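Repair Bench Moves to Flelside in May

The repair bench is leaving the back of the Marell library and going to the ground floor of the old Flelside school, starting in May. The library needs its room back for the reading program, and the school has more outlets, better light and a door wide enough for a stroller or a hand truck. Parking is on the north side. The front steps are still being rebuilt, so use the side entrance by the bike racks until the fence comes down.

Hours will stay the same for now, 10 a.m. to 2 p.m. on the usual mornings. Please don't leave items outside before opening. Two lamps and a bread machine were left at the library door over the winter and got rained on, and none of them could be saved.

The bench took in 61 items between the new year and the end of March. Of those, 44 went home working. Most of the rest needed a part that is no longer sold, or one that cost more than the item was worth. Lamps were the most common, followed by vacuum cleaners and radios. Lamps are also the easiest. A new socket costs a few dollars and the job takes less than half an hour if the cord is good.

What to bring

Bring the whole item, including the cord, the charger and any remote that goes with it. A lot of trips are wasted on a missing charger. If the thing only acts up now and then, write down when it happens - after ten minutes, when it's tipped, when the dishwasher is running - and tape the note to it.

Empty it and wipe it down first. Coffee makers should be drained, vacuum bags taken out and toasters shaken over the sink. We have turned away food processors with food still in them and will keep doing so.

If you still have the manual, bring that too. Old manuals often have a parts list in the back, and the part number saves a long search.

What we can't take

Microwave ovens, tube televisions, gas appliances and anything with a swollen battery. A swollen battery should go to the county drop-off on Avalik Road, which takes them without an appointment. Don't put it in the trash and don't try to press it flat. Keep it away from heat and carry it in a metal can with some sand if you have one.

We also can't take anything you can't carry in yourself or with one other person. Washers and dryers come up often. The answer is still no, but we keep a list of local shops that make house calls and you're welcome to a copy.

Parts and cost

There is no charge for the work. You pay for parts at the price we paid. Common items like fuses, plugs, switches and lamp sockets are kept on hand. Anything else is ordered, and the wait can be up to 58 days for odd parts. We will call before ordering anything over ten dollars. If you don't hear from us, the part is still on its way.

The donation jar and the fall yard sale brought in $2739 last year. Most of that went to a second soldering station, a better meter and a cabinet with small drawers for screws and springs. The rest is being held for shelving at Flelside. The school has plenty of floor space but almost nothing on the walls, and items waiting for parts have to go somewhere.

Picking things up

Finished items are kept for six weeks after we call. After that they go to the Onu thrift store on Mill Street, which has agreed to test and sell them. There are several items on the shelf at the library now that date back to last fall, including a sewing machine in a tan case, two box fans and a clock radio with a cracked lens. If one of these is yours, please come and get it before the move. You will need your claim ticket or a good description of the item.

Learning to do it yourself

Anyone who wants to sit in and watch a repair is welcome to do that, and you may be handed a screwdriver. The soldering class will be back once the tables are set up. It covers tinning the iron, joining two wires, replacing a cord and taking a part off a board without lifting the copper. The class runs for two evenings and you need to come to both. Bring reading glasses if you use them. Irons and solder are supplied.

Children 12 and up can take the class with an adult at the same table. Long hair should be tied back, and open-toed shoes are not allowed - hot solder does drip.

A sign-up sheet will be at the library front desk until the move and by the side entrance at Flelside after that.

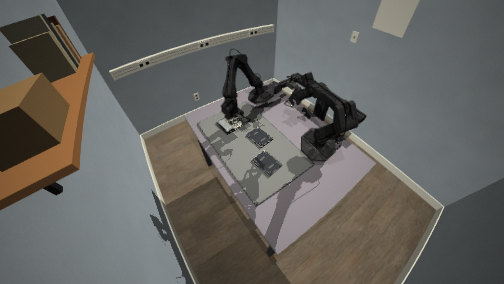 Circuit-board-like parts on a mat or board, computer rendering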